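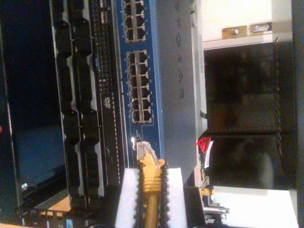 Auður Riis (1), Wondimu Abdella (2), and Mahlet Gudeta (1)
(1) Polia Center for Work Studies; (2) Halim College, Department of Communication
Corresponding author: Auður Riis

Figure 1. A yellow Ethernet cable plugged into a blue-faced network switch.

3. What people say when the internet is slow

I should admit up front that I didn't set out to study complaining. The project began as a plain diary study of how people in small offices ask each other for help, and I was expecting a lot of printers. We did get printers. But when Mahlet and I sat down with the first week of entries, slow internet was all over the place, and the way people wrote about it was so much richer than the printer stuff that I asked Wondimu if we could give it a section of its own. He said yes before I'd finished the sentence!

3.1 The diaries

We signed up 32 office workers in October and asked them to write a short entry any time they asked a coworker for help, or thought about asking and didn't. The diaries ran for four weeks. Three people dropped out (one changed jobs, two just stopped writing), which left 29 complete diaries and 573 entries between them. Everything below comes from those complete diaries. I read all of the entries twice, Mahlet read them once, and where we disagreed on how to label something we talked it through over the phone, sometimes for a very long time.

One thing about the labels. We started out with a code called "technical problem" and threw it away pretty fast. People almost never wrote about the equipment itself. A cable like the one in Figure 1 plays no part in how most of them tell the story. For our writers "the internet" is a kind of weather. It's bad today, it's better upstairs, it goes funny after lunch.

3.2 Complaining as a way of checking

The most common move was what we ended up calling the open question. Somebody says "is it slow for anyone else?" to the whole room, and then waits. I love this one, mostly because I do it myself all day long. It looks like a request for help, but in the diaries very few writers expected anybody to fix anything. They wanted company. A woman at a design firm we're calling Pundlow wrote that when two people said "yep, me too" she felt better and went to make coffee, and her entry stops there. We don't know if the connection got any faster, and she doesn't seem to have cared.

When the answer was "no, mine's fine," the mood changed. Writers used words like "silly" and "embarrassed," and several said they kept quiet the next time. So a problem that belongs to everybody is easy to talk about, and a problem that's only yours feels like a confession. This fits with what we found for the printers (Section 2), though there the embarrassment was milder, maybe since a paper jam is out in the open where everyone can see it.

3.3 Who gets asked

Nearly every office had one person the others went to, and it was hardly ever somebody hired for it. At Flavano, a bookkeeping office, it was the man who sat closest to the equipment closet. He wrote, a bit crossly, that he had "been promoted by furniture." His coworkers' diaries call him "our tech guy" without a trace of irony. I went back and asked whether he'd ever corrected them, and he told me he tried once, in his first month, and by then it was already too late.

We come back to these accidental helpers in Section 4, where we look at the entries they wrote about being interrupted.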